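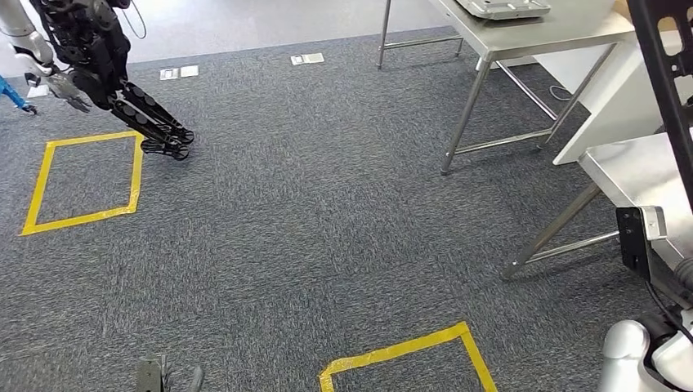
Suvo-Floor データセット README

学生ロボットサークル Predness
初版公開 2021年8月26日

概要

Suvo-Floor は、Predness が学内競技会「Brestar」の床面作業部門に向けて収録した遠隔操作データです。双腕ロボット Suvo を部員が操縦し、カーペット床に貼った黄色いテープの枠を目標にして手先を動かす様子を、頭部カメラと手首カメラで記録しています。収録数は3611エピソード、手首カメラは2台です。

競技会が終わったあと、次の代が学習用コードを書き直すときに元データの所在が分からなくなる、ということが前の機体で起きました。今回は収録時の決めごとをこのファイルにまとめてあります。数値や手順を変えたときは、必ずこのファイルも直してください。

収録場所

収録はすべて実習棟の同じ部屋で行いました。床はグレーのカーペットで、細かいまだら模様があります。枠はこの上に黄色いテープを直接貼ったものです。定規は使いましたが手貼りなので、正確な正方形ではありません。辺の幅も角の重なりも枠ごとに違います。シミュレータ側で枠を理想的な正方形として扱うと、位置合わせの誤差がそのまま出ます。

床には配線用の平たいプレートが点在しています。白っぽく写るため、初期の検出器は枠の角と取り違えることがありました。学習前にマスクするかどうかは利用者の判断に任せます。付属の前処理スクリプトではマスクしていません。
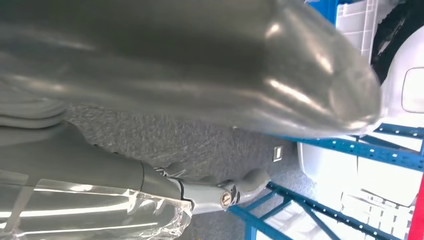

手首カメラの映像は、取り付けの都合で横倒しに近い向きになっているものがあります。回転補正はかけずに保存しました。補正が必要な場合は、各エピソードの meta.json にある wrist_rotation の値を使ってください。この値は4月の収録分には入っていません。その期間のデータは、フォルダ名の末尾に _old が付いています。

近いものほど大きくぼけます。手先そのものが視野のかなりの部分を覆う時間帯もあり、手首カメラだけで枠の位置を求めるのは難しいと考えてください。私たちの基準モデル Lunde は、頭部カメラを主、手首カメラを補助として使っています。

作業の種類

課題は次のとおりです。

reach_near 手前の枠の上まで手先を移動し、停止する。
reach_far 奥の枠の上まで手先を移動し、停止する。
hover_edge 枠の辺に沿って、床に触れない高さで手先を動かす。
switch 手前の枠から奥の枠へ、または逆方向に目標を切り替える。

どの課題も物体の把持は含みません。把持を含む課題は別のデータセットとして準備中です。二つを混ぜて学習させると停止の判定が崩れたため、公開も分けることにしました。

「手前」「奥」は、エピソード開始時の頭部カメラから見た位置で決めています。途中で台車の向きが変わっても、ラベルは付け直しません。switch ではこの点で混乱しやすいので、target_id を参照するのが確実です。
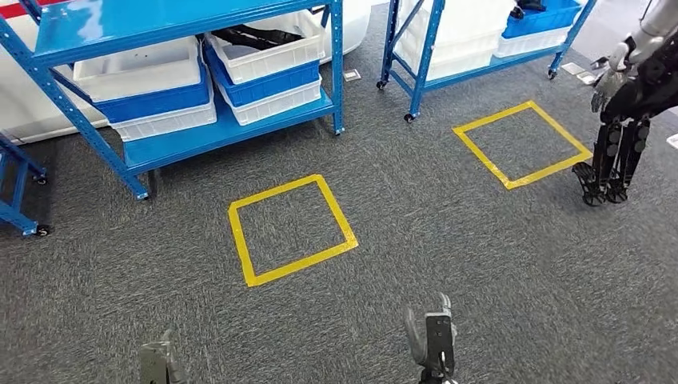
背景の扱いについても書いておきます。部屋には部品や備品の棚があり、箱の中身や並びは収録日によって変わります。背景を固定したほうが学習は楽だという意見も部内にありましたが、Brestar の本番では周囲の配置が事前に知らされません。そのため、棚を片付けてから収録することはしませんでした。

照明は天井灯のみを使いました。窓側のブラインドは閉めています。それでも床の明るさにはむらがあり、金属の部品には反射が出ます。

ファイル構成

suvo_floor/
 episodes/ エピソードごとのフォルダ
 calib/ カメラの内部・外部パラメータ
 splits/ 学習用・評価用の分割リスト
 tools/ 読み込みと可視化のスクリプト

各エピソードのフォルダには、頭部映像、左右の手首映像、関節角のログ、meta.json が入っています。映像と関節角は収録周期が違うので、時刻で対応づけてください。行番号で対応づけると後半ほどずれます。tools/ の align.py がこの処理をします。

評価用には800エピソードを取り分けました。操縦者が学習用と重ならないように分けてあります。分割リストを作り直した場合は、Lunde の公表値と比較できません。

収録手順

1. 非常停止ボタンの動作を確認する。
2. 両腕を初期姿勢に戻す。
3. テープの浮きを確認し、浮いていれば貼り直す。
4. 操縦者の番号と課題名を入力する。
5. 収録を開始し、目標の枠の上で停止したら終了ボタンを押す。
6. 映像を再生し、成功・失敗・保留のどれかを付ける。

貼り直した枠は新しい枠として番号を付けます。同じ場所に貼っても番号は引き継ぎません。収録中に床に降りる場合は、必ず操縦者に声をかけて腕を止めてもらってください。

既知の問題

・関節角のログに欠落があるエピソードが48件あります。一覧は splits/missing.txt です。学習用リストからは除外済みです。
・右手首カメラは自動露出が切れていない期間があり、明るさが急に変わります。
・保留ラベルの基準が操縦者によってばらついています。成功率の計算には含めないでください。
・calib/ の外部パラメータは、カメラを付け直した日ごとに別ファイルです。日付の取り違えに注意してください。

利用条件

研究と教育の目的であれば、学内外を問わず利用できます。再配布するときはこの README を同梱してください。部員の声が入っていたため、音声トラックは全件削除しました。人物が写り込んだエピソードも公開版から外していますが、見落としがあれば Predness の連絡窓口まで、エピソード番号を添えて知らせてください。確認後、次の版で差し替えます。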